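Week 5 - collecting demos

Goal was 40 clean episodes per person before the end of October. Got 30. Slower than planned, mostly resets. Both arms go back to the start pose, tray gets moved and turned a bit, then go again. If the tray stays in one spot the policy just learns the spot. 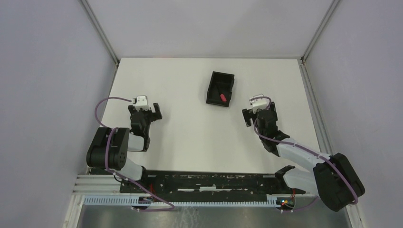 Tae-yang Yeo thinks we should stop turning the tray so much and get the easy poses solid first. Fair point, but then we redo half of it later.

Total so far 1,142 episodes, target is 2,000. Threw out any where the operator paused too long - those teach the arms to wait. Labels are in the shared sheet, mine are not finshed yet.

Next: left arm only grasps, then handovers.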